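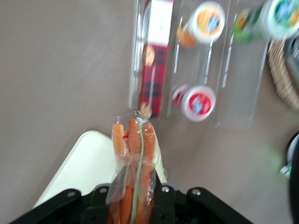 Direl packs snack trays for offices, schools and day trips out of one kitchen on the ground floor of the Pumimska building. We are hiring two tray packers for the early shift, starting in August. The work is portioning, bagging and filling clear divided trays, and then checking them before they are lidded and stacked. A typical order mixes fresh and shelf items, so a packer may have a bag of carrot sticks in one hand while the tray already holds a wrapped packet and a small round tub with a lid. Fresh items are bagged on site each morning. Everything else comes to us sealed.

The job

Shifts start at 5:30 a.m. and end at 1:30 p.m., with a paid half-hour break at 9. You would work five days out of seven on a rota that is posted two weeks ahead. We pack up to 700 trays on an ordinary day and up to 1000 on a Friday, when the weekend orders go out along with the regular ones. There are four packing tables and you will move between them during the week.

Table one is vegetable prep. Carrots, celery and cucumber are washed, peeled, cut and bagged there. Carrot sticks are cut to the length of the bag with enough plastic left over to gather and close at the top. Bags that are split or won't close are emptied and packed again.

Table two is dry goods. Crackers, pretzels and cookies arrive in cases and have to be opened, checked for date and sorted into bins. Crushed packets are set aside for return.

Tables three and four are for tray filling. Each order comes with a card listing what goes in which section. The divided trays are light and slide easily, so you keep one hand on the tray while filling. Tall packets go in the long section. Round containers go in the deep section, label up, so the person opening the tray can read it without lifting anything out. Vegetable bags go in last.

After filling, trays are checked against the card, lidded, labeled with the delivery stop and put on the rack. Allergen orders are packed first thing, before the other trays are opened, and are kept on their own shelf in the walk-in.

You will also be asked to

- wipe down tables and boards between orders and at the end of the shift
- flatten boxes and take them to the cage behind the building
- write down shortages on the sheet by the walk-in door
- help load the van if you are at table four when it arrives

Who we are looking for

You don't need to have worked in a kitchen before. You do need to be able to stand for most of the shift, lift a 30-pound case to waist height, and read an order card in English. Some of our cards are handwritten, and you should feel free to ask when you can't make one out.

Careful work matters more to us than fast work in the first month. New packers start on smaller orders and move up to the full count when their trays come through the check without corrections. Most people take three or four weeks to get there.

If you have a food handler card, bring it. If you don't, we pay for the class and for the hours you spend in it. You must have the card before you can work at table one.

Please tell us about any food allergies when you apply. We handle peanuts, tree nuts, milk, wheat, soy and sesame, and we can't keep a packer away from all of them.

Pay and benefits

Starting pay is $19.25 an hour, going to $20.50 after ninety days. Overtime is paid at time and a half and is voluntary outside of the holiday season. Health insurance is available after sixty days. You get ten paid days off in the first year, plus sick time. Aprons, gloves and hair covers are supplied. You buy your own non-slip shoes and we pay back up to $60 with a receipt.

Breakfast and coffee are provided in the break room. Parking is free in the back lot, and the first bus stops at the corner at 5:12.

Who you would work with

Parvaneh Kordestani runs the early shift and will be your supervisor. Mal-soon Do is in charge of vegetable prep and trains every new packer for the first week. Reijo Honkanen handles deliveries and stock. The full early crew is nine people, including the two new positions.

How to apply

Stop by the kitchen any weekday between 2 and 4 p.m. and ask for Parvaneh, or fill out the short form at the front desk. A resume is fine but not required. If you leave a form, please include a phone number and the best time to call you, and write the days you can't work on the back.

Those we'd like to meet again will be invited to a paid two-hour trial. You will pack a small order with Mal-soon and have time for questions afterward. Wear closed shoes, tie back long hair and leave rings and watches at home. Plain wedding bands are okay under gloves.

We plan to fill both positions by the end of the month before the start date, but we will keep taking forms after that for the late shift, which packs from 2 p.m. to 8 p.m. Late shift pay is the same, with an extra $1 an hour after 6 p.m. Write "late" at the top of the form if those are the hours you want.

Applicants must be 18 or older and able to show that they may work in the United States. If you need an adjustment to do the job or the trial, mention it on the form or tell Ailsa Dow in the office, and she will call you before anything is scheduled.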